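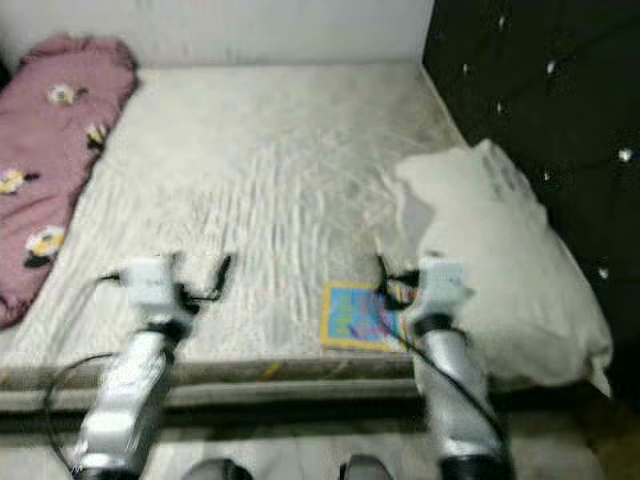
4.2 What the budget forgot

The purchase request for the Fostside bedroom station ran to nine pages, of which the arms took up eight and everything else took up a table. We had assumed, as people with a purchase request tend to, that the expensive items would be the ones that caused trouble. They were not. The arms arrived in October from Grindon with a service plan, a spare gripper and a price nobody in the lab likes to say out loud. The furniture was listed as "misc. household." A bedroom task needs a bed, however, and in practice it needs a mattress with a padded border, a pillow that crumples, something pink and bulky along the left side, and a small book with a yellow border and a blue cover to be tidied (Figure 4). The whole line was given $500. It also had to cover cables, which both arms trail behind them.

We compared two ways of paying for the props. Under the first, taken from the Noonan planning sheet, each item is bought once and treated as permanent. Under the second, each item is given a working life in sessions and replaced on schedule. The Noonan sheet is shorter and easier to get signed. It was also written for a lab that handles metal blocks, and a metal block does not lose its corners when it is picked up 80 times in an afternoon. Books do. By our own log, a thin book was retired after 38 sessions, usually because the cover had curled enough to make the grasp too easy. We had not planned to spend money on making things harder again.

Figure 5. The book task at the front edge of the mattress, with the right gripper closed on the edge of the book and the operator seated at left with a handheld controller. 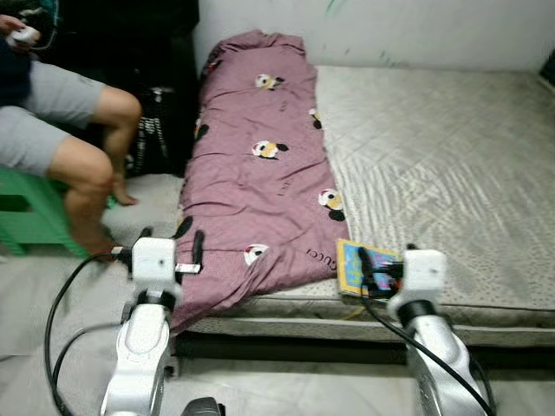
Operator time was the other gap. The request priced a session by the hours the arms were powered, as though the person in charge of them came free in the box. Once we added setup, resets and the search for a replacement book of the same size, labor passed the yearly service plan and kept going. The Galitz template, which we adopted for the second year, has separate lines for resets and for soft goods, and asks for a reserve against both. It has no line for a stool. We put that under "misc. household," where there was still a little money left.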